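Halten 22 Pantry Jar with Wooden Lid

Home / Kitchen / Dry Storage / Jars

Sold singly or in sets of 5
In stock, ships from our Seltton warehouse

The Halten 22 is a jar. It holds dry food and has a lid, and people have been making do with that arrangement for several thousand years. We sell it because we got tired of the alternatives, most of which involve a wire clamp that bites, a rubber ring that goes missing, or a plastic tub that smells of cumin until the end of time.

The glass is clear and straight-sided, so you can see how few lentils you have left before you promise anybody soup. The lid is a plain round of beech with a silicone ring set into the underside. Push down to close, pull up to open. There is no instruction leaflet. We wrote one once and it was mostly white space.

What goes in it

Dried beans, chickpeas, rice, oats, pasta of modest length, sugar, loose tea, dog biscuits. Spaghetti will not fit standing up and we would thank you not to write to us about it. Flour is fine, though the mouth of the jar is a touch narrow for a measuring cup and you will wear some of it.

Please don't use the jar for oil, pickles, or anything that fizzes. The lid keeps out damp air and pantry moths. It does not keep in a liquid that has decided to leave, and a customer's kombucha settled that question for us in November.

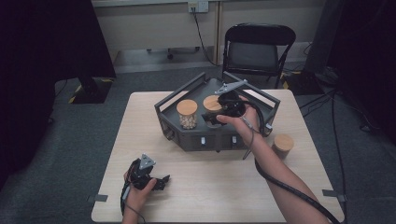

A word on chickpeas, which are what most of our customers seem to buy the jar for. Old ones take forever to cook. If yours have been on the shelf since a previous apartment, soak them overnight with a spoonful of salt and a pinch of baking soda, and lower your expectations. Write the date you filled the jar on a bit of masking tape and stick it on the bottom. Don't top up a half-empty jar, either. Tip the old ones out, put the new ones in, and put the old ones back on top. Everyone agrees this is right and almost everyone just pours.

Specifications

Model: Halten 22
Body: clear glass
Lid: beech, oiled, with removable silicone ring
Height with lid: 22 cm
Spare rings supplied: 2 per jar
Oven safe: no
Freezer safe: also no
Stackable: in theory

We put "in theory" because the lids are flat and the jars do sit on one another, and then somebody closes a cupboard door with feeling. Keep it to two high.

Care

Wash the glass by hand or in the dishwasher, top or bottom rack. Keep the lid out of the dishwasher. It will come out looking like a potato chip, and our guarantee has a paragraph about this that Revathi Kandasamy wrote in a mood. Wipe it with a damp cloth, dry it standing on its edge, and give it a little food-grade mineral oil when it starts to look thirsty. Olive oil goes rancid. So does walnut, eventually, and more expensively.

The ring pops out with a thumbnail. Rinse it, let it dry and press it back in with the ridged side facing out. If the lid suddenly feels loose, the ring is in backward.

Choosing a size

The Halten 22 is the tall one. The Krishnan is shorter and wider, takes a scoop nicely, and is the one to get for flour. The Dravach is the small spice jar, and its lids do not fit anything else we sell, an oversight we have chosen to call a feature. All three are sold without labels. Tharun Shetty in our design office feels strongly that a see-through jar doesn't need one, and he has clearly never confused salt with sugar at six in the morning.

Customer reviews

Geetha Pinto
Bought five, now have a shelf that makes me look organized. The drawer under it tells a different story. Lids fit snugly, one was a bit stiff for the first week.

Amr Mansour
Good jar. Slightly heavier than I expected. My mother says the old coffee jars were free.

Kuldeep Tyagi
Four stars. Wood on one lid is paler than on the others and I can't stop looking at it.

Reply from the shop: Beech varies from tree to tree. It does darken a little with oil and handling, so try using the pale one for whatever you cook most. If it still bothers you, send it back and we'll swap it for a different pale one.

Returns

Unused jars can come back within 22 days in the original carton. Jars that arrive broken are replaced at no charge; send us a photo and then please throw the pieces away. We don't need them mailed to us. Replacement lids and rings are sold separately under part number 202.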